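17 Dec 2020

So I have a spreadsheet now. I swore I wouldn't do this (I started the blog to talk about grippers and learning from demonstrations, and I do not even like spreadsheets), but a few of you wrote in after the August post wanting to know what I'm spending and what I'd buy first, and when I sat down to answer I realized I had no idea. Receipts in a shoebox, two orders in my spam folder, one invoice from Sandhu that I paid twice. They refunded me, they were very nice about it.

Okay! The budget. I gave myself $1000 for the whole first phase, meaning everything I need to collect demonstrations by hand, before any arm enters the picture. The arm is its own line, its own year, and probably its own argument at the dinner table. I've got a quote from Gremis for a used one and I keep opening the PDF and closing it again.

What I got wrong in August was the order. I shopped for the arm first. I spent weeks comparing reach and payload on arms I couldn't afford, and meanwhile I had zero data, no fingers, and no notion of what sort of tasks I'd even want the thing to do. If I could redo it I'd put every dollar into the hand-held side and just go use it until I was sick of it. You find out so much about what you need to buy! For instance I was sure I wanted a wide-opening gripper, and then most of what I picked up was small stuff off a table.

Fingers are the thing that eats the money, slowly. The printed soft ones are cheap per piece, sure, but the flexible filament isn't, and my first batch printed so badly that I threw most of it out. Tendel sells a ready-made pair that I priced and then talked myself out of, and now I kind of wish I'd bought one set just to have a reference to hold mine against. I've put $200 in the plan for fingers and mounting plates, which sounds like a lot for ribbed plastic until you add up filament, fasteners, the grippy strips for the inner faces, and the reprints. There are always reprints. I've also learned to print the plates at the same time as the fingers so I'm not sitting there on a Sunday with magenta fingers and nothing to bolt them to.

The other line I left out completely was props. It's embarrassing how long it took me to see that I'd need things to pick up. My plan had a gripper, a camera, memory cards, batteries, and then, I guess, air. I've been raiding drawers ever since. Old computer mice are great for this, by the way: nice awkward rounded shape, glossy on top, and the thrift store bin by the register has a new crop whenever I go in. Mouse pads too. I do a lot of mouse-and-pad work now, some of it at my desk and some of it out on whatever patio table I can get.
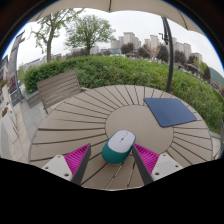
*Mouse on the slats, pad off to the right, fingers open on either side. My budget in action.*

Working outside changed a couple of rows in the spreadsheet, so if you're planning something like this, try a day outdoors before you order anything big. Slatted tables are a different animal from my desk. There are gaps, there's a different color under everything, there's a whole background of hedge and trees and buildings behind the thing you care about. I had a studio light on the wish list, and it's gone, because I'd much rather have ten kinds of real daylight than one kind of perfect light in my spare room. That freed up enough for a second set of batteries and a case that closes properly. (The old case was a lunch box. It served.)

I went back and forth on memory cards for way too long. I bought a multipack of no-name ones from Findenano to save money, and two of them started giving me write errors before I'd gotten through the first week. I got store credit back, so I'm not mad, but I lost an afternoon of recordings and I can't put a price on how grumpy that made me. Cards are now on my do-not-cheap-out list, along with the charger and the screws that hold the finger mounts. Everything else I'm happy to buy used or scratched or in an ugly color.

Here's roughly where the sheet sits tonight:

- Fingers and plates, including reprints: $200, and I'll hold to it or I'll owe you all a confession
- Camera: already owned, so a zero, though I should really put in something for when I drop it
- Cards and a backup drive: the biggest line, and it grew the most
- Batteries, charger, case: fine, boring, bought
- Props: thrift store money, but it gets its own row now
- Spares: I'll get to this

Spares. I had nothing in the plan for spares, and I do mean nothing, so every time a finger tore I was "borrowing" from next month. I finally made a rule that I keep 8 printed fingers in a bag before I start a new batch of recording. It's a made-up number, it's just how many fit on my print bed in a single overnight run. When the bag gets low I print again. It has made me so much calmer!

Someone asked whether it's worth paying for a finished hand-held unit over building one. I went back and forth on that too. If your time is tight and you've got the money, buy it. I liked the building, and I know where every screw is, and when a plate cracked I had a new one by breakfast. But I didn't count my hours in the sheet and I'm not going to, and you should know that when you compare my totals to a price tag.

As for the arm, I asked Gremis what's included and the answer was the arm, the controller, and a cable. Shipping is extra, the mounting table is extra, and the power supply is a "please inquire." So I've started a second tab. My plan is to leave that tab alone until I've got enough recordings that I'd be annoyed not to try them on something, and I'm not there. I'm maybe halfway, depending on how fussy I get when I go through the takes and toss the bad ones.

Oh, and sales tax. Put it in. I worked from pre-tax prices for the entire first version of the sheet and then wondered where my cushion went.

If anybody has used the Tendel fingers for real, for more than a weekend, please leave a comment and tell me how the strips hold up. Mine start peeling at the tip, and I've tried two kinds of glue so far. I'll post the sheet itself once I've cleaned up the tab names, a few of them aren't suitable for the public.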